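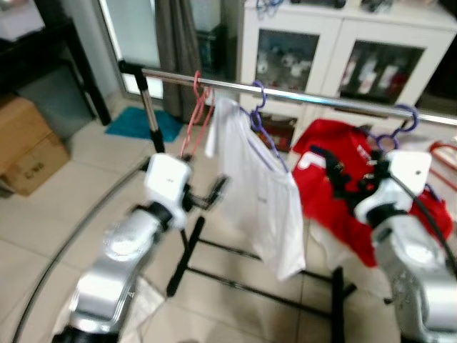
A red garment on the drying rail.

When my county council announced in March that it would no longer hire the Prelladgate ground for its summer youth games, I had some sympathy with the councillors. The club's owners had backed a campaign against the new bypass, the council wanted the bypass, and feelings were running high on both sides (they still are, if you drink where I drink). But sympathy only carries me so far, and I have been stewing over it ever since.

Conall Fitzgerald, who chairs the leisure board, told the local paper that public money shouldn't go to "people who spend their weekends fighting public projects". Well, why ever not? The hire fee pays for grass, floodlights and four changing rooms. It has never bought anyone's opinion, and I'd be very worried if it started to. My old neighbour Ruairí Duggan is as keen on that bypass as any man living, and he signed the petition to keep the games where they were, along with 1,407 others. Good for him!

There were 117 children down to play this year, and they'll now be bussed out to Rutari, where the pitch slopes and the wind comes straight off the hill. I took my own two there once, years ago, and we came home with chapped faces and a lost boot. I don't suppose a single one of those children has a view on road building, bless them.

I grew up thinking of sport as the place where you could stand beside somebody whose politics made your teeth ache and still share a flask of tea with him at half-time. Perhaps that was always a bit rosy. Still, I'd like the councillors to look at that decision again before the summer, and I'd like the owners to take down the banner over the turnstile while they do it. Somebody has to go first, and I don't much mind who.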